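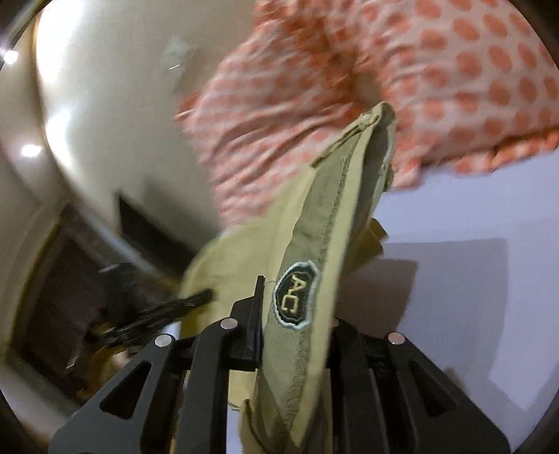
A crumpled olive-khaki item, pulled into a long fold.

The case for a fixed repair label

Clothing labels give fibre content and washing temperature. They say little about repair. I think they should carry three more entries: seam type, thread weight and the closest stock colour of thread.

The objection from makers is cost. Huiling Qiu, who specifies trims at Calvo, puts the extra printing at 5 pence a garment on a run of 1,000. That is a real figure, though it falls quickly on longer runs, and the data already sits in the production sheet.

A second objection is that few owners sew. True, but repair shops do. Radymyr Sydorenko's shop in Istier took in 575 garments last year, and matching thread was the slowest step in most of the jobs – slower than the stitching itself on a plain hem.

A voluntary scheme would be easier to start. I would still prefer a rule, with small makers exempt for the first year. Labels vary enough already, and a repairer needs the same entry in the same place on every garment.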